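Lelance Loot Tables

What's in the box, and what isn't

Lelance is a co-op extraction shooter with a loot system that its players describe, on a good night, as unhelpful. You drop into one of 4 maps, you grab whatever isn't bolted down, and you try to reach the boat before another squad decides your backpack looks heavy. The game will tell you that a crate is "Rare." It won't tell you what that means. This dataset is one player's attempt to find out, and it got out of hand.

Contents

crates.csv has one row per crate opened, 2,000 rows in all
maps.csv has map names, zones and the spawn points I could confirm
items.csv has every item ID with its in-game name and sell price
notes.txt has grumbling, mostly about Kinnear

How it was collected

By playing. I opened crates, wrote down what was in them, and died a lot on the way out. Rows count whether or not I made it to the boat, so you don't need to correct for my aim. Everything comes from squads of three on the standard queue. Ranked is left out because I am not good enough at ranked to have opened many crates there.

Collection began in July, right after the patch that moved the armory on Elthorpe, and stopped when the next season reset the tables. If you're playing after that reset, treat this as history.

Columns in crates.csv

map: Elthorpe, Gada, Kinnear or Docks
zone: the name shown on the minimap, spelled the way the game spells it, including "Warehose"
tier: Common, Rare or Sealed
minute: minutes since the drop, rounded down
item_1 to item_4: item IDs, blank if the slot was empty
contested: 1 if another squad was shooting at me at the time, otherwise 0

The contested column is self-reported and generous. If I heard footsteps and panicked, it's a 1.

Known problems

Gada is overrepresented. I like Gada. It has a rooftop with a zip line and I am easily pleased.

Kinnear has only 32 Sealed crates. They spawn in the flooded tunnel, the flooded tunnel has one door, and everyone else knows about the door. Please don't publish a drop rate based on 32 crates and then cite me.

Item IDs 117 and 118 are both called "Repair Kit" in the game. One sells for twice as much as the other. I've kept them separate and suggest you do too.

Nothing after minute 20 should be trusted. By then most zones had been picked over, and a crate marked empty may have been emptied by somebody faster.

What people use it for

Mostly arguments. The Sealed tier does seem to be better than Rare on Elthorpe and no better at all on Docks, which matches what the forums have been yelling for a year. There's also a decent case that crates near the boat are worse, though I'd want more rows before I got into a fight about it.

If you build a route planner out of this, let me know. The last one I tried sent me through the same minefield on every run, on the grounds that it was the shortest path. It was. 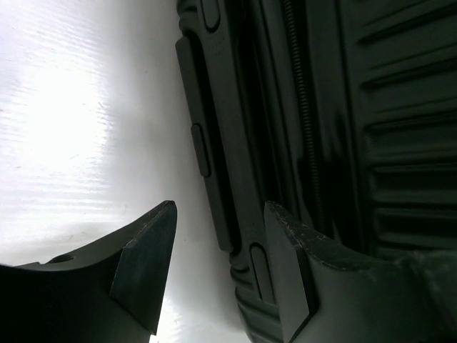 Contributing

Pull requests are welcome if they come with a recording of the crate being opened. Screenshots of the inventory afterward don't count, since half of you pick things up off the floor. Use the same columns, put your rows at the bottom, and leave the zone spellings alone. I know about "Warehose." It stays.

Almost every issue opened so far has been somebody asking me to add the battle pass cosmetics. They aren't in crates, so they aren't in here.

License

Public domain. Do what you like with it. I have no connection to the studio, and item names belong to whoever was paid to think of them.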